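1/ Since several of you have asked how the robotics club is going, and have made the mistake of asking in public, a thread.

2/ For anyone new: I'm one half of the Darbridge College team. The other half is Anas Ait Brahim, who writes the code that works. I write the code that gets commented out with a little note saying "why".

3/ We've entered the Civano Cup, student division. It's a kitchen-tidying contest. Each team gets two arms, one table and a list of household jobs. Judges read a job off a card and your robot has to do it while a room full of other students' parents watches.

4/ There are 36 cards. We have seen all of them in advance, so there are no surprises, only dread.

5/ Sample card: "Put the plate in the rack." Lovely. Short. A toddler could do it. We have been on this one since the clocks changed.

6/ The trouble with a plate is that it's flat and it lies on a flat thing. You and I get a fingernail under the rim without thinking. Our gripper has no fingernails. Our gripper has the confidence of someone parking a van in a multi-storey.

7/ Attempt one: came down too high, closed on air, lifted the air very carefully, placed the air in the rack. Full marks for manner.

8/ Attempt two: came down too low and tried to pick up the table.

9/ Anas then suggested we approach the rim from the side at a slant, which I said would never work. I'd like the record to show that I said it quite quietly.

10/ It works 4 times out of 13. I've got a spreadsheet. The spreadsheet has a column called "mood".

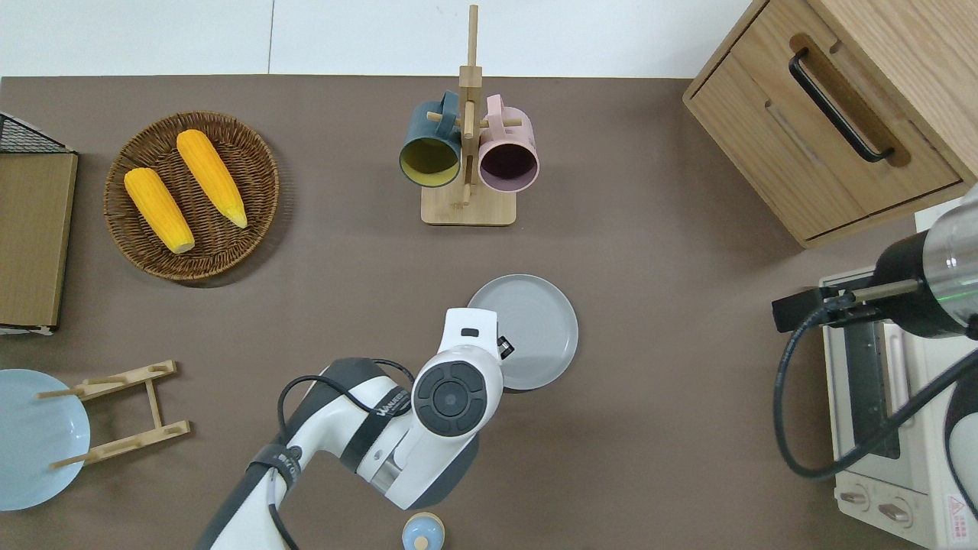
11/ Anyway, mugs. Mugs are worse than plates because a mug has a handle, and the handle can be pointing anywhere, and hanging one up means threading a hole you can't see onto a peg you can barely see.

12/ Our first mug routine was written by me. It assumed the handle would always be on the right. I am right-handed and it had not crossed my mind that mugs might feel differently.

13/ Taking a mug OFF the tree is fine, by the way. We're very good at it. If the contest were only about making kitchens less tidy we'd be bringing home silverware.

14/ Someone in the replies wants to know why we don't just use the clever learning stuff, where you guide the arm by hand and it picks up the habit. We do! That's most of what an evening at club is. You do the job again and again, and the robot learns to do it like you.

15/ This is how we found out that I hesitate before putting anything down. Every single time. A small wobble, as if asking permission. The robot now does it too. I've passed on a family trait.

16/ Anas's demos have no wobble. They're smooth and slightly smug. When we mix his with mine you get an arm that sweeps across the table like a head waiter and then loses its nerve at the last moment.

17/ Corn has been the pleasant surprise. The card says "Move the corn to the plate" and I'd written it off as impossible, being knobbly and inclined to roll. But the knobbly bits seem to give the gripper something to hang on to. Corn is our banker. I would die for corn.

18/ The team from Jinwood, who won last time, apparently have a drawer routine so gentle that a judge asked to see it twice. Our drawer routine is more in the style of a police raid.

19/ To be fair to us, the handle on a drawer is a tight spot. You've got to get in behind it, close up, and pull dead straight. Pull a bit crooked and the whole thing jams and the arm just keeps on politely pulling until a safety limit kicks in. Then it goes limp, which I find relatable.

20/ Question from my aunt: "Does it do the washing up?" No, Auntie. There's no water allowed anywhere near it. It does the bit after the washing up, slowly, for a pretend household.

21/ Question from Ms Ocampo, who supervises us and reads this account (hello, Miss): "Have you backed up the data?" Yes. Since you asked. As in, since the moment you asked.

22/ What having two arms means in practice is that they can get in each other's way. They share a table and have never been introduced. We put in a rule that one has to wait while the other is in the middle. For one whole session both of them waited. We stood there for ages admiring how calm it all was.

23/ The fix was a single line. Anas found it. I'd like to say I loosened it for him.

24/ We've also had The Great Cable Argument, on whether to tape them down or leave some slack. Tape them and the arm can't reach the far corners. Leave slack and sooner or later something gets lassoed. We went with slack. I'll let you know how the mugs feel about that.

25/ Current standings, for those following along at home:
corn: yes
plate: on a good day
mug off: yes
mug on: please don't ask
drawer: under review
toaster oven door: we open it, it's the closing that sounds expensive

26/ The scoring is a bit cruel. You get points for finishing, and you lose points each time a human has to step in. At our practice run I stepped in so often that Ms Ocampo asked whether I was competing as a third arm.

27/ There's one more full practice on Saturday and then the real thing is in May. Between now and then the plan is more plate demos, all by Anas, while I sit on my hands and look after the spreadsheet.

28/ A few people have offered us spare crockery. Yes please. Nothing with sentimental value. Nothing your nan would recognise.

29/ Update while I was typing this: plate in the rack, first go, no help. Anas has changed the mood column to "fine". From him that's practically fireworks.

30/ Second go: picked up the table again.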